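How I Look Up a Criminal Court Case Online (Without Paying One of Those Background Sites)

I started doing this because of a story on our local news page. A man two streets over from me was arrested, the paper ran one short piece with the charge in the headline, and then nothing. No follow-up, not a word. I wanted to know what happened, and I figured the court had to have it written down somewhere (it did!), so I taught myself how to find it. I've done it plenty of times since, for neighborhood stuff and for the little crime newsletter I write for folks here in Brilley, and this is the routine I use.

One quick thing first. I'm not a lawyer, and every state runs its records its own way, so the names of the buttons on your screen may not match mine.

What you need before you start

The full name of the person charged, spelled the way the police spelled it. A middle initial helps a ton. You also want the county where the arrest happened and the month, even if you don't know the day. My first search was for a case from November with the last name Petrauskas, and I left out the second "a." Zero results. I spent a whole evening convinced the case was sealed. It was a typo!

Step 1. Find the right court

Charges get filed in the county where the thing happened, and that may be a different county from the one where the person lives. Go to the state judiciary's own website and look for "case search" or "public access." If a page asks for your credit card before it shows you anything, back out, you're on a private site. I fell for one of those once and paid $30 for a report that had the wrong guy in it.

Step 2. Search wide, then narrow

Put in just the last name and first initial. Yes, you'll get a long list, I usually see 40 or so names on a common one... okay, let me be exact, my court's page stops at 40 results and makes you click for more. Then add the county, then the case type (pick "criminal," or you'll be wading through speeding tickets). If the page lets you filter by filing date, use that last.

Step 3. Make sure it's the right person

Please don't skip this one. Two people can share a name and a county, and I've seen a father and son with the same name on the same results page. Check the birth year or age against what the police release said, and check the arrest date too. If I can't match at least two details, I don't write a thing about it.

Step 4. Read the charges slowly

The charges on the docket may look nothing like the headline. Prosecutors add some, drop some, and swap one for another, so you'll often see a list with a different result next to each line. The words I had to look up:

Nolle prosequi (or "nol pros"): the prosecutor dropped that charge.
Stet: in some states, the charge is put on hold.
Held without bond: the person stays in jail while the case goes on.
Arraignment: the hearing where the charges are read and a plea goes in.
Continuance: they moved the date. Get used to this one.

And a charge is still only a charge. I type "accused" and "charged with" until there's a verdict or a plea on the page, every single time.

Step 5. Write down the case number

Copy it exactly, dashes and letters and all. With the number you can skip the name search next time, and the clerk will be much happier to talk to you. I keep mine in a notes app called Ferkura, one note per case, with the next hearing date on the top line. A paper notebook works just as well, and I used one for years.

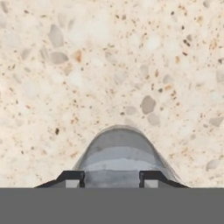

Step 6. Call the clerk for what isn't online

Our search page shows the docket but hardly any of the actual papers. For the charging document I call the clerk's office, give them the case number, and ask what copies cost. Mine charges by the page. Wednesday afternoons are quiet at our courthouse, and before lunch on any day you'll be on hold forever. Be nice, have a pen ready, and ask whether they can email it.

Step 7. Check back

Cases are slow. I set a reminder for every 30 days and look at the docket while my coffee's brewing. My longest one got continued 4 times before anybody was even picked for the jury. If you'd like alerts, some courts will email you when something gets filed. I tried a tracker called Flerkport for that too, and it was fine, but it ran a day behind the court's own page so I went back to checking by hand.

If the case disappears

It happens. It may have moved up to a higher court under a new number, so search the name again in that court. It may also have been sealed or expunged, and then the clerk won't be able to tell you anything about it. When that happens I delete my note and leave it alone.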